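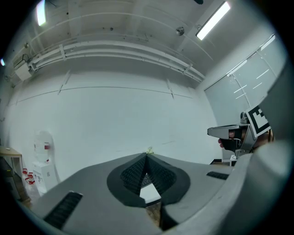
Hand-held gripper rules: your questions
Doltley site, Sikville
Last revised 7 Feb 2018 by Justinas Jankauskaitė

Who do these rules apply to?
Anyone who puts a gripper in their hand on our premises, including visitors and people from the Daltent office who say they are only trying it for a minute. Most of our bent fingertips come from that minute.

Is there a standard we have to follow?
Not one that fits. There are perfectly good standards for robots that move under their own power, and people like to quote them at us. A gripper held by a person is closer to a hand tool with a camera on it. I have read three supplier leaflets that claim to be "in line with" this or that, and none of them would say which clause. Until somebody can, we use our own rules and call them that.

How long may I record without a break?
Fifty minutes, then ten off, and put the grippers down during the ten. The old rule was two hours. I have yet to see any evidence for it.

Do the markers have to be checked every time?
Yes. Look at every printed face before you start. A scuffed corner or a lifting edge means a new marker. We went back over 4000 clips last year and had to throw out 390 for tracking faults, and a good part of those would have been caught by somebody looking.

Can I clean the fingertips with whatever is on the shelf?
No. Damp cloth only. The solvent wipes are for the benches.

What about cables?
Run them back along the forearm and leave enough slack to bend the elbow fully. Try it before you press record. Cables on the floor are the room lead's job – tell them, don't kick it under the desk.

Does the harness need adjusting for each person?
It does, and "it felt fine" is not an adjustment. Both shoulder buckles should lie flat, and you should be able to lean over a desk without the straps riding up towards your neck.

Is desk work really covered? It's only a keyboard.
It is covered. Leaning forward with both arms out is harder on the back than most of the lifting tasks, whatever the brochure says about natural movement. Set the object down within easy reach and bring it nearer if you have to stretch.

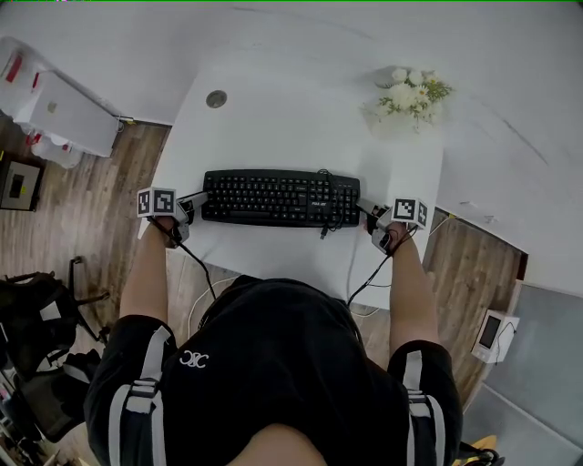 Do two people in one room need separate sessions?
No, but keep an arm's length between you. Marker numbers must not be shared. Sets 8 and 169 have been mixed up twice.

Our partner at Sầm does it differently. Can we use their checklist?
You can read it. It is longer than ours and mostly asks you to confirm that you have read it. If a line in it would have stopped a real fault, send it to me and I will add it.

Who signs off a session?
The room lead, at the end of it. Signing at the start has been tried – those sheets were worthless.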